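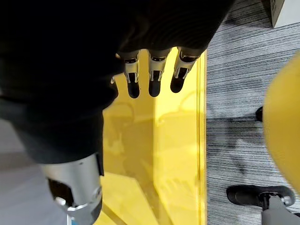 Translucent yellow acrylic surface, Flilstead

Projects > Flilstead > Progress reports

Overview Reports Budget Contact

Search this site Go

Flilstead lounge refit: progress to the end of October

Prepared by Yanti Tarigan for the Skivine fund

The yellow acrylic furniture is in place and the gray striped carpet is down. Of the 4,000 dollars granted for furnishings, 912 remains. Melnychuk charged 348 for delivery, which we had budgeted under fittings - the line has been moved and the total is unchanged.

Arsen Kushnir checked the raised edges and asked for softer cleaning cloths, as the gloss marks easily. These are on order. 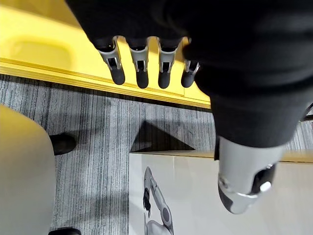
We kept 17 spare carpet tiles for repairs. They are stored upstairs with the leftover adhesive. The streaked pattern was chosen over plain gray at the June review.

Still to do: felt pads under the chairs, a second quote for the blinds, and the final invoice from Teva. We expect to spend the balance on the blinds and will send the quote before ordering.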